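Budgeting for a second arm: what did I forget?
Started by benchrat_ok, 7/18/25

benchrat_ok
We have one arm with a fingered hand doing tableware handling, and I've been asked to price a second for November. So far I have the arm, the hand, a small table and a line called "misc" that is 400 dollars and mostly optimism. What did I forget?

pylyp_o
Cables. Then more cables. After that, spare fingertip pads. Our Bayram hand eats them like snacks and a set is 157. Put in three sets and act surprised when you need four.
— Pylyp Onyshchenko

tinsnips
Drop the hand. A two-jaw gripper from Olent costs us 752 and picks up a bowl just fine. You're paying for fingers so visitors will say "ooh."

pylyp_o
It picks up YOUR bowl. Try it on two different rims in one shift.

tinsnips
I'd buy two grippers and still have lunch money.

vimow_refugee
Whatever you do, read the service plan. Vimow quoted us a lovely price on the arm and then 4,000 a year to answer the phone. I've had cheaper therapists.

benchrat_ok
Fair on the service plan, I'll ask. On the gripper, I'm not sold. Our job is plastic bowls on a tray, and the hand takes them by the rim with the fingers curled inside. 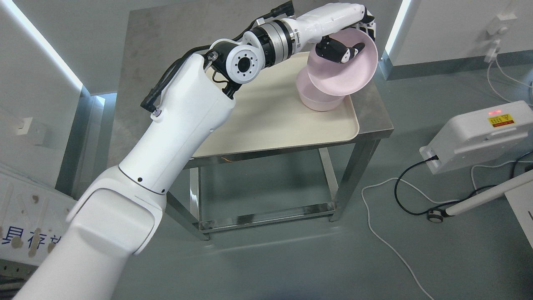 The part I can't settle is whether the second station needs the same hand or can get by with tinsnips' cheap jaws while the first one does the fussy stuff. Same hand means one box of spares. My boss likes one box of spares. He also likes 752.

tinsnips
Your boss sounds great.

pylyp_o
Same hand. Mixed stations mean writing every job twice, and your time isn't in "misc."

vimow_refugee
Nutance rents hands by the month. Try that before anyone signs anything.

benchrat_ok
Asking them for a quote. "Misc" is now two lines.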